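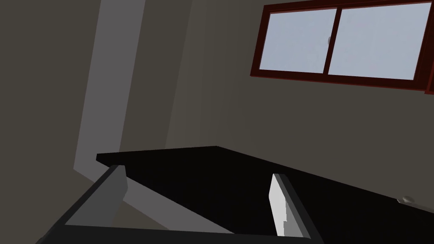
Incidencia: la pinza izquierda no cierra del todo en el simulador
Producto: Miltik, kit de simulación para robot de dos brazos (licencia de prueba)
Cliente: Medonberg, grupo de manipulación
Abierta por: Alvar Sæther
Asignada a: Idrisa Laizer, soporte de Haswood
Fecha de apertura: 5 de mayo de 2019
Prioridad: media
Estado: resuelta, con una petición pendiente

Alvar Sæther escribió:

Buenos días. Les escribo en español porque el contrato de prueba está en este idioma y porque mi compañero en la oficina de Ogola también va a leer la incidencia. No es mi lengua materna, así que les ruego que me pregunten si alguna frase no queda clara.

Estamos evaluando Miltik para decidir si lo compramos antes de agosto. La instalación fue correcta y la documentación es, en general, buena. El problema que tenemos es el siguiente.

Cuando envío a la pinza izquierda la orden de cierre completo, los dedos se mueven, pero se detienen antes de tocarse. La separación que queda, según el panel de estado, es de 18 mm. La pinza derecha, con la misma orden y el mismo programa, cierra hasta cero sin ninguna dificultad. La apertura máxima es correcta en las dos: 64 mm, igual que en la hoja de datos del kit.

No aparece ningún mensaje de error. El controlador responde que la orden fue completada, y esto es lo que más me preocupa, porque un programa que confía en esa respuesta continúa como si hubiera cogido el objeto.

Lo que ya he probado:

Reiniciar el simulador. El resultado es el mismo.
Cargar otra habitación de la biblioteca. El resultado es el mismo.
Retirar todos los objetos de la mesa, por si los dedos chocaban con algo. El resultado es el mismo.
Bajar la velocidad de cierre. La pinza tarda más tiempo, y se para en el mismo punto.
Enviar la orden desde la consola en lugar de nuestro programa. El resultado es el mismo.

Adjunto el registro de la sesión y nuestro archivo de configuración.

Un saludo cordial,
Alvar Sæther

Idrisa Laizer respondió:

Hola, Alvar. Gracias por el detalle, se entiende todo perfectamente.

He cargado su archivo de configuración en mi equipo y no puedo reproducir el fallo: las dos pinzas me cierran hasta cero. Por lo tanto, algo que no está en ese archivo es distinto en su instalación. ¿Me puede confirmar lo siguiente?

La versión exacta del kit, tal como sale en el menú Acerca de.
Si instaló Miltik en una máquina limpia o encima de una versión anterior.
Si la fuerza máxima de cierre está en el valor de fábrica.
Si la vista de colisiones muestra alguna zona roja entre los dedos al final del movimiento.

Para la última pregunta tiene que activar Ver, Geometría de colisión. A veces el modelo visible y el modelo de colisión no coinciden, y entonces los dedos chocan con una pieza que no se ve.

Alvar Sæther escribió:

Respondo en el mismo orden.

La versión es la 2, sin parches. El menú no da más información.

La máquina no era limpia. En ella hubo una demostración anterior del kit, que instaló mi colega Victor Kioko. Yo usé el desinstalador y después instalé la versión actual. El desinstalador terminó sin avisos.

La fuerza de cierre la teníamos al 55 por ciento. La he subido hasta el valor de fábrica y no hay cambio.

En la vista de colisiones no veo ninguna zona roja, ni durante el movimiento ni al final. He girado la cámara por todos los lados para estar seguro, también desde abajo.

He hecho además una prueba que no me pidieron. He puesto un bloque delgado entre los dedos de la pinza izquierda y he enviado el cierre. Los dedos se paran en el mismo punto de siempre y el bloque se cae cuando el brazo sube. Con la pinza derecha el bloque queda bien sujeto. Creo que con esto podemos excluir un error que solo sea del panel: la separación es verdadera para el motor de física.

Idrisa Laizer respondió:

La prueba del bloque es muy útil, la incorporo a nuestra lista.

Sospecho de la instalación anterior. El desinstalador borra el programa, pero conserva la carpeta de usuario con las calibraciones, para que los clientes no pierdan su trabajo al actualizar. En la demostración antigua las pinzas tenían otros dedos, más cortos, y cada pinza llevaba un valor de tope inferior propio.

Por favor, abra la carpeta de usuario de Miltik, subcarpeta calibracion, y busque un archivo llamado pinza_izq.cal. Es texto normal. Dígame qué valor aparece en la línea tope_inferior. No borre nada todavía.

Alvar Sæther escribió:

El archivo existe. La línea dice exactamente:

tope_inferior = 18

El archivo de la pinza derecha no existe en esa carpeta. Le he preguntado a Victor y recuerda que en la demostración solo calibró el brazo izquierdo, porque el ejercicio era con un solo brazo. Esto explica, según me parece, la diferencia entre los dos lados.

Tengo dos dudas antes de tocar el archivo. La primera: ¿es mejor borrarlo o cambiar el valor a cero? La segunda: ¿por qué el controlador informa de que la orden se completó, cuando yo pedí cero y la pinza no llegó?

Idrisa Laizer respondió:

Bórrelo, o mejor, muévalo fuera de la carpeta y guárdelo. Si solo cambia el valor a cero, las demás líneas del archivo siguen activas, y hay una corrección de longitud de dedo que tampoco corresponde a su modelo. Cuando el kit no encuentra el archivo, usa los valores de fábrica.

Los pasos son estos:

Cierre el simulador y también el servicio del controlador. El servicio queda activo en segundo plano aunque cierre la ventana.
Mueva pinza_izq.cal a otra carpeta.
Inicie primero el servicio y después el simulador.
En la consola, escriba pinza izq estado y compruebe que el origen de la calibración es «fábrica».
Envíe el cierre completo y lea la separación.

Sobre la segunda duda, he consultado a Alois Ortner, del equipo de control. El controlador recorta la orden al intervalo permitido antes de ejecutarla. Usted pide cero, el controlador lo cambia por el tope inferior, llega a ese tope y responde que ha terminado. Desde su punto de vista interno no hay fallo. Alois está de acuerdo en que, visto desde fuera, la respuesta es engañosa.

Alvar Sæther escribió:

He seguido los pasos. La primera vez no funcionó, y la culpa fue mía: cerré el simulador, pero el servicio seguía activo y conservaba el valor antiguo en la memoria. La consola todavía indicaba «usuario» como origen. Paré el servicio desde el administrador del sistema, repetí todo y entonces indicó «fábrica».

La pinza izquierda cierra ahora hasta cero. He repetido la prueba del bloque y queda sujeto mientras el brazo sube y se desplaza hacia el otro lado. También he repetido la apertura máxima, que no ha cambiado. Nuestro programa completo se ejecuta sin modificaciones.

Por mi parte la avería está resuelta y les doy las gracias. Sin embargo, quisiera dejar por escrito algunas observaciones, ya que estamos en período de evaluación y mi responsable, Kornél Mészáros, me ha pedido un informe sobre el producto y también sobre el soporte.

El desinstalador debería preguntar si se desea conservar la carpeta de calibración. Entiendo el motivo de conservarla. Lo que no me parece bien es que se haga en silencio.

El archivo de calibración no lleva escrito con qué modelo de dedos fue creado. Si lo llevara, el kit podría rechazarlo al arrancar o, por lo menos, mostrar un aviso.

La respuesta del controlador debería distinguir entre «orden completada» y «orden recortada y completada». Para nosotros este punto es el más importante. Pensamos utilizar el simulador para preparar programas que después irán al robot real, y allí una pinza que cree haber cerrado puede costar una pieza.

El manual dice, en el capítulo de arranque, que basta con cerrar la ventana para reiniciar el kit. Esta frase es incorrecta, como he podido comprobar.

Idrisa Laizer respondió:

Muchas gracias, Alvar. He trasladado los cuatro puntos.

El del manual ya está corregido en la versión en línea. El PDF que viene con la instalación se cambiará en el próximo parche.

El del desinstalador está aceptado.

El del modelo de dedos en el archivo de calibración queda en estudio, porque afecta al formato y tenemos clientes con muchos archivos guardados.

El del controlador lo lleva Alois. Mientras tanto existe una solución parcial: en las opciones del controlador puede activar limites_estrictos = si. Con esta opción, una orden fuera del intervalo no se recorta, se rechaza con un error. Tenga en cuenta que es más severa de lo que usted pide. También rechaza las órdenes de apertura que superan el máximo, aunque sea por muy poco, y algunos programas redondean hacia arriba.

Alvar Sæther escribió:

He activado limites_estrictos. En efecto, nuestro programa falló en la primera ejecución, porque pedía una apertura un poco mayor que la permitida. Lo hemos corregido en nuestro lado y prefiero que sea así.

Después volví a colocar el archivo antiguo durante un momento, para ver el comportamiento con la opción activa. El cierre a cero fue rechazado y el mensaje indicaba el tope inferior y la ruta del archivo de donde venía. Con ese mensaje yo habría encontrado la causa sin abrir esta incidencia. Quizás convendría que la opción viniera activada de fábrica, al menos en las licencias de prueba. He retirado otra vez el archivo y la consola indica «fábrica».

En la máquina de Ogola Victor ha encontrado la misma carpeta antigua y la ha movido también.

Pueden cerrar la incidencia. Solo les pido que mantengan abierta la petición sobre la respuesta del controlador y que me avisen en esta misma dirección cuando haya una novedad.

Saludos,
Alvar Sæther

Nota de cierre (Idrisa Laizer)

Causa: archivo de calibración de una instalación anterior, conservado por el desinstalador, con un tope inferior que no corresponde a los dedos actuales.
Solución: mover el archivo fuera de la carpeta calibracion con el servicio del controlador parado y arrancar de nuevo.
Comprobación: realizada por el cliente, cierre completo y sujeción de bloque con la pinza izquierda.
Petición vinculada: respuesta diferenciada para órdenes recortadas. Responsable, Alois Ortner. Abierta.
Se avisará al cliente por correo cuando cambie el estado de la petición.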